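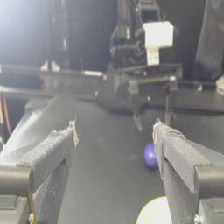 Figure 2. A small purple ball and a larger pale round object on the grey tabletop.

4.2 Round things on flat surfaces

A ball is an awkward thing to keep on a table, and we chose to study nothing else. The surface at Intarasuk is smooth and dark grey, with a raised rim along one side. Hakim regarded the rim as a comfort; Minami regarded it as cheating. We kept it for all 15 sessions. Sorting was by size first and colour second — an order settled after two lunches and never revisited. Colour names gave more trouble than size, with one coder writing "lime" and another "yellow-green" for what both agreed was the same ball. We accepted either and moved on. 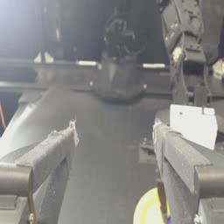
4.3 Agreement between coders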